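Skikard workshop build night, March – minutes, typed up by me (Zlata) so forgive the chatter!

Maksym opened at 7:15 with the budget. We've spent 200 of the 1,000 we set aside, and he'd like the next chunk to go on motors. Agreed.

Grippers next. Practice reaches over the desk carry on, book and picture frame first, and Maksym wants slower hands from all of us (me especially). 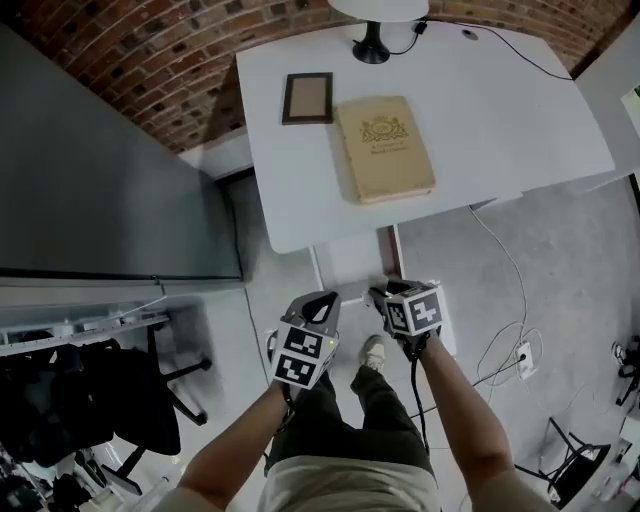

Then cables, which ate half the evening – I'll label the power strip before next time. Maksym will order 47 screws from Dovhaniuk. Closed at 9:10.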